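Subject: Re: [gripper-eval] Pad wear and jaw slip on the hand-held units, Mikoma vs Tefera
From: Florante Javier
Reply-to: list

On the pad question, Eleck list member hrk_vundetti wrote:

> We have been running the Tefera jaws for most of September and see the
> pads glaze near the tip. Force at slip drops off well before the mesh
> looks worn to the eye. Has anyone put the Mikoma V jaw through the same
> routine? Also interested in whether you are logging jaw width from the
> marker or from the encoder, as ours disagree by more than I would like
> at the closed end of the range. Last thing, what exposure are you using
> under tube lighting? We get banding in the wide lens and it upsets
> the tracking.
>
> Happy to share our fixture drawings if there is interest.

Taking these in order.

Pads first. We have 332 logged closures on the Mikoma V jaw with the textured inner faces, all on one pair of pads. The test piece is a hardcover book, picked up by the spine edge and held for a fixed interval with the unit level, then tilted slowly until the piece moves. I record the tilt angle at first movement and the trigger position. The median angle on fresh pads was 71 degrees. At the end of the run it had dropped by 5 degrees, and nearly all of that went in the last third. We do not see glazing at the tip, but we also do not load the tip much, as the V geometry tends to seat a thin object down in the slot. If your test pieces are wider than the slot I would expect you to be working the outer part of the face, and the comparison is not a fair one.

The Tefera jaw I have only run as a spot check. It starts with a better grip than the Mikoma on smooth covers and loses it sooner. I would not publish anything from what I have. If you send the fixture drawings I will rerun both on your geometry so that the numbers can sit in the same table.

One caution on cleaning. Isopropyl on the Mikoma pads changed the result for the next few dozen closures, in the direction of more slip. I now wipe with a damp cloth only and leave the pads overnight. Anything logged on the same day as a solvent clean is flagged in the file and should be dropped.

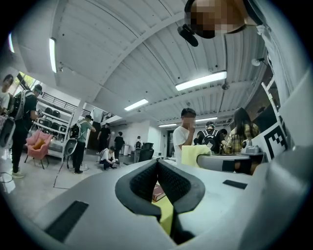
Jaw width. We log both, and I agree that they part company at the closed end. In our case the cause was compliance in the pads: the encoder sees the carriage continue to travel while the faces are already in contact, so it reports a width that the faces do not have. The marker-based figure is affected too, if the markers are fixed to the carriage and not the finger. The practical fix was to define zero at first contact under light trigger pressure, and to treat everything past that as a squeeze value in its own column. After that the two sources agreed to within 2 per cent over the open part of the range. Below first contact I do not think either is telling you a width at all.

If your disagreement is also present with the jaw open, it is something else. Check the set screw on the encoder coupling before you touch the calibration. Ours had backed off on one unit and I spent an afternoon refitting a curve to a loose screw.

Exposure. Banding is a nuisance in any hall with fluorescent tubes. Our mains is 50 Hz, so the lamps on old ballasts flicker at 100 Hz, and exposure needs to be a whole multiple of 10 ms to be clean. That is long for a hand-held unit and you trade banding for motion blur. For tracking I found the blur to be the worse of the two at ordinary hand speed, so I run short and accept some banding, with auto exposure locked once the unit has settled. Auto gain left free will chase the tubes whenever the lens swings up towards them, and the feature count falls over at exactly that point. If you are in Canada or otherwise on 60 Hz, work the multiples from 120 Hz instead.

A wide lens also sees a lot of ceiling. Repeating ribs and beams give plenty of corners and many of them match each other, which is a good way to get a confident wrong pose. Masking the upper part of the picture helped in relocalization after fast turns. It cost us a little on slow, level passes, where the ceiling was doing useful work. I have kept the mask as an option in the Vundetti controller config — default off — and would be glad of results from anyone with a plain ceiling.

Two questions back to you. Do you replace pads as a pair, or only the worn one? And is your slip force taken at constant trigger position or constant current? If it is the latter, some of your early drop may be in the drive and not in the pad, and a run with swapped pads on the same drive would separate them.

Raw logs for the Mikoma run are available on request. The columns are described in the header, and squeeze is in encoder counts, unscaled.

Florante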